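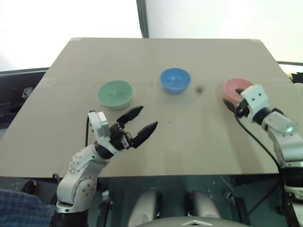 Two-arm bench cell with three bowls on the work surface. The right gripper is at the pink bowl.

Home News Reviews Integrators Events Subscribe

Wegener opens two-arm bench package to outside orders

Deslow, Sep 2, 2019 - Wegener has begun taking orders for a two-arm bench package aimed at labs and small packing shops that handle light household items. Until now the package was supplied only to buyers who had a service contract with the company's Deslow office.

The package consists of two arms, a two-finger gripper for each, a controller and a license for the task editor. The table is not included. Wegener publishes a drawing with the hole pattern and leaves the bench to the customer, who must keep the top level to within 2 mm between the arm bases.

Grippers are attached through a wrist bracket and can be changed with a hex key. Fingers are sold separately in pairs. "Thin-walled items are where most customers start, and where they wear out their first fingers," said Ingeborg Kuhlmann, product manager at Wegener. "We stock the pointed type in Deslow. Other shapes are made to order and take 23 days."

The task editor stores each job as a list of poses with a force limit per finger. The current release adds a shared-zone setting that holds one arm outside a marked area while the other is working in it. Customers on the March release can install it free of charge - older controllers need a memory upgrade first.

Itsuki Koyama, who runs the test bench at integrator Astton in Paltville, has used the package for seven weeks on bowl and cup handling. He rates the arm repeatability as adequate for the work and the documentation as thin, particularly the chapter on calibration. Recalibrating after a finger change takes him longer than the manual states. Cable routing at the wrist is left to the installer, and Koyama recommends checking slack at full reach before the first run.

The warranty runs 180 days and covers the arms and controller. Fingers are treated as wear parts. Pricing is by quotation. Orders placed through Astton include installation, and a version with a single arm is listed for the same controller.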